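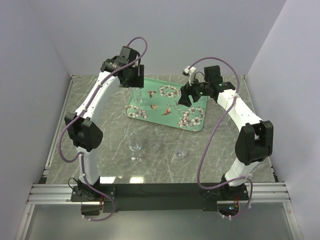 Two-arm cell with the serving tray and clear glassware used in the tabletop demonstration.

Open Day: Questions About the Two-Arm Demonstration
Sep 22, 2022
By the Vidbridge Demonstrations Desk

When and where does the demonstration run?
The cell is on the ground floor of the Jadmont building, bay 2. Sessions start on the hour and last 40 minutes, including time for questions. Sign up at the front desk when you arrive. Groups of more than six should write ahead.

What is the task?
Clear glasses and a green serving tray share one tabletop. The arms pick up glasses by the jaws of the grippers and set them down on the tray. The task is listed in the program as Demon, which is the project name and has no further meaning.

Why clear glass?
It is hard to see. A clear glass on a veined surface gives a camera very little to work with: a rim, the outline of the bowl, a few highlights. The printed tray adds birds and blossoms behind the glass, so the background changes from one placement to the next. Painted cups would make an easier task and a less useful one.

Are the glasses always in the same positions?
No. The operator resets the table between runs and moves both the glasses and the tray. The tray is normally turned a little out of square with the table. The number of glasses also varies.

Do both arms work at the same time?
They can. In the standard run each arm covers its own side of the table, and the area over the tray is shared. Only one gripper is allowed low over the tray at a time. The other holds above it or waits to the side until the area is free.
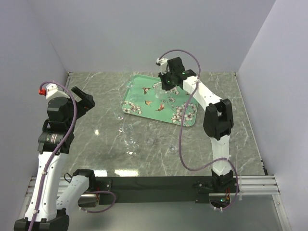 Stemmed glasses need a different approach from short ones. A tumbler can be gripped over much of its height. A wine glass has a narrow stem, a wide bowl and a foot that must land flat, and a small error in tilt is enough to tip it. Expect the arm to slow down near the tray — this is set in the motion limits and does not mean the run has stalled.

What happens if a glass falls?
The operator stops the run, both arms are parked, and the table is cleared by hand before anything moves again. A broken glass ends the session if the surface cannot be cleaned in the time left. Visitors are asked to stay behind the floor line during cleanup.

How many runs have been recorded?
The project log stood at 766 runs when this page was prepared. Runs stopped by the operator are included in that number and marked as stopped.

Is the demonstration fully automatic?
Partly. Some runs are automatic from start to finish, and some are guided by an operator at the control station. The sign beside the cell shows which mode is in use. Please do not talk to the operator during a guided run.

Can I operate the arms?
Not at the open day. The Wyss training room on the second floor has a separate practice setup, and hands-on sessions of 45 minutes resume there in March. Closed-toe shoes are required.

May I take photographs?
Yes, without flash. The tabletop is glossy and already throws back a good deal of light, and a flash during a run can upset the vision system. Tripods are not allowed in the bay.

Is the bay accessible?
There is a ramp at the east door and a level floor throughout. The viewing area has bench seating on one side and open space on the other.

Who do I contact about a school visit?
Use the Vidbridge group booking form and select "Demon, tabletop" as the session type. State the age of the group and the number of adults coming with it.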